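Loswood Introduces Uvari Flat-Base Kraft Carrier for Dry Grocery Packing

New twisted-handle bag replaces two earlier sizes and ships to stores and packing rooms from May

DIVHOLM – Loswood, a supplier of paper packaging to grocery stores and order-packing rooms, today announced the Uvari carrier, a flat-base kraft paper bag with twisted paper handles. The bag is intended for dry goods sold in rigid and semi-rigid containers: jars, cans, bottles and stand-up pouches. It replaces the company's Series 3 and Series 4 carriers, which will be sold until stock runs out.

The main change is in the base. Earlier Loswood carriers used a folded base with a single glue line, and the bag had to be held open with one hand during loading. The Uvari base is folded and glued along two lines and lies flat once the bag is opened. The side creases are set at the plant, so the bag can be stored flat and opened in one motion. Handles are twisted paper cord, fixed to the inside of the rim under a paper patch.

Loswood tested the carrier at its Divholm packing room using orders from the dry goods range of Ó Ceallaigh, a regional grocer. A total of 3,921 orders were packed during the trial. Packers recorded handle failures, base failures and any order that had to be moved to a second bag. Of the bags used, 98 were set aside for handle or base faults, most of them from one early batch in which the handle patch had been glued off center. The patch position was corrected before the remaining batches were made.

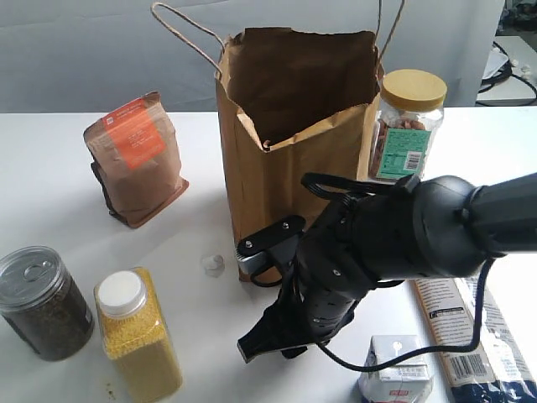
Kraft carrier with dry goods in a jar, pouch, can and bottle.

"Mixed container shapes are the usual cause of a bad pack," said Miłosz Zawadzka, product manager for carriers at Loswood. "A square bottle and a round jar leave a gap between them, and a soft pouch will slide into it. We set the base width so that the heavy containers can go in first and stay upright while the rest is added."

The packing guide supplied with each case gives a loading order. Rigid containers with the highest filled weight, such as bottles of grain and jars of nuts, are placed on the base against the side walls. Cans go between them. Pouches are loaded last, upright, with the top fold facing the rim. Screw lids and caps should be checked for tightness before loading. The guide advises against stacking jars on pouches and against filling the bag above the handle patch.

The carrier is made from uncoated brown kraft paper and is supplied unprinted. It is not intended for frozen goods, fresh meat or any item likely to release moisture. Cases should be stored indoors, flat and off the floor, and opened cases should be used in the order received. Bags with a torn handle patch should not be used for glass.

The Uvari carrier is packed 200 to a case. The minimum first order is 5 cases, and repeat orders may be placed by the single case. Customers with standing orders for Series 3 or Series 4 carriers will be moved to the new product at their next delivery unless they ask for remaining stock of the earlier sizes.

Samples and the printed packing guide are available on request from the Loswood sales office in Divholm.

About Loswood
Loswood makes and supplies paper bags, carriers and liners for grocery stores, bakeries and packing rooms. The company operates a converting plant and a test packing room in Divholm.

Press contact
Loswood Sales Office, Divholm
Attn: Miłosz Zawadzka, Carriers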